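The Table That Does Everything

Four chairs, one tray, one apple. That is more or less the whole look, and readers have been asking for it since the April issue.

We went to Fandlow for dining tables. Came back talking about trays. Fiona MacRitchie set up the room in a morning, and her rule is plain – leave most of the top bare. She wanted navy chairs against a light gray table, and one dried plant in a white pot. No runner, no candles.

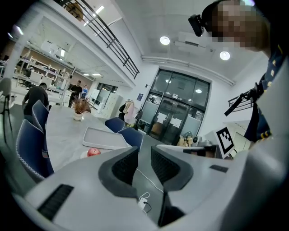
Fraser Baird would have gone further and lost the plant too. Dried stems shed, he told us, and he spent a whole winter picking bits out of the butter. Fair enough. Fiona's answer is to keep the pot small and well back from where people eat, and lift it to wipe underneath.

The tray is the part to steal. White, low, raised edges. Mail goes in it, keys go in it, and when people come for dinner the whole lot gets carried out in one trip. Buy bigger than you think you need. A 40 cm one fills up by lunchtime.

Then the fruit. Everyone's first move is a heaped bowl, and then the botom layer goes soft. Put out what will get eaten today. A red apple on a round white plate holds its own on a pale top like this, and there's still space to open a laptop. 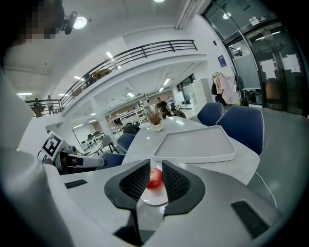 Callia Magazine – Homes & Tables Desk

Chairs next. Rounded backs are kinder in a tight room, you catch a hip on them and carry on. The navy ones have light piping, a small thing but it stops them reading as four dark lumps. Heather Leckie, our tester, sat in hers for 3 hours with a crossword and had no complaints except the light, which bounces off the tabletop. Try a shade before you blame the table.

Color – go easy. Yellow sunflowers belong on a second, smaller table if you have one, so the big one can stay clear. They'll need fresh water and a trim every couple of days. Spare chairs can be gray, they dont have to match.

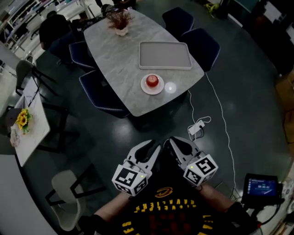
Navy seats, gray marble pattern, sunflowers off to the side.

Wiping down: damp cloth, then a dry one, corners last. Skip anything gritty. Tray gets washed with the dishes.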